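Kimaro Safe Practice Project
Progress report to the Drovska Fund
September 26, 2024

Work since January has gone mainly into the draft rules for two-arm bench cells. The draft now has 55 clauses, and 8 of them are still open. Most of the open ones deal with hand clearance near live controls and with what may be left on a table while an arm is moving.

All clauses that can be tested in simulation are run there before the Brirnbridge workshop sees them. The switch panel task is our main check. A run passes only if the gripper changes the switch it was told to change and touches no other. We have set a limit of 3000 runs per clause so that the compute budget holds to the end of the grant.

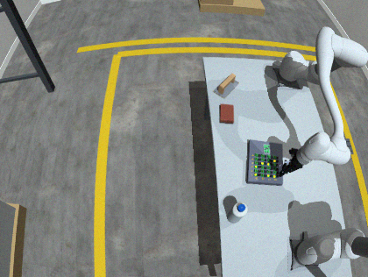
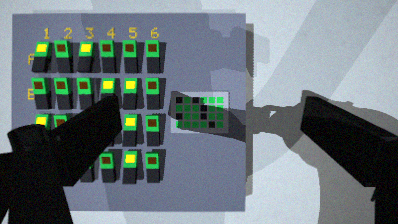
Switch panel task in simulation, gripper at the panel.

Floor marking rules are finished. Rules on loose items are not. The present wording says that tools and containers not needed for the task must be cleared, but the Gundon reviewers want them allowed if their positions are logged. We will test both versions.

Spending stands at 70 percent of the grant. We ask to move the remaining travel money to simulation time. No other change to the budget is needed. The next draft goes to Gundon once the clearance clauses are closed.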